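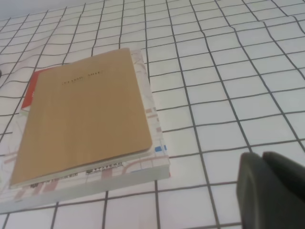

December, bench notes, started 4:15 pm

Table reset first, before I touched anything else. The grid cloth is back on (white, thin black lines) and I'm still fighting it! I ran the steamer over it twice at lunch and the lines still go wavy wherever there's a crease, so the plan to read sizes straight off the squares is on hold until I can get it to lie flat. Clips along the short sides maybe, or the heavy bar from the Stendcombe bench if they're not using it.

Stack trials today. Same idea as last time: flat piles of paper things, biggest at the bottom, smallest on top, and see how far they creep when the table gets nudged. The fat white paperback with the map-looking cover makes a great base, nice and heavy, and I'd like to keep it for the whole series (please don't take it back to the Velletstead shelf, I only just found it again). Something red goes in the middle and the tan notebook with the rounded corners goes on top. I like that notebook. Kraft-paper color, sits flat, and the corners don't snag on my sleeve like the square ones do.

Weighed the paperback on the little scale: 703 g. Did it again after zeroing and got 703 again, so I believe it. The first try said 523 but I had the edge of it resting on the tape dispenser, so ignore that one, it's crossed out in the log.

Did 5 nudges per pile. The notebook slid on most of them and the paperback hardly moved. I should've written down which way it slid, but I only started doing that on the last two (left both times, toward the window). Will redo.

The Louro sheet still has the old column names, so don't paste into it yet. Curnaston wants the pile heights in mm and I've been writing cm like a fool, fix before sending.

To get: cloth clips, new pencil, a second notebook the same size as the tan one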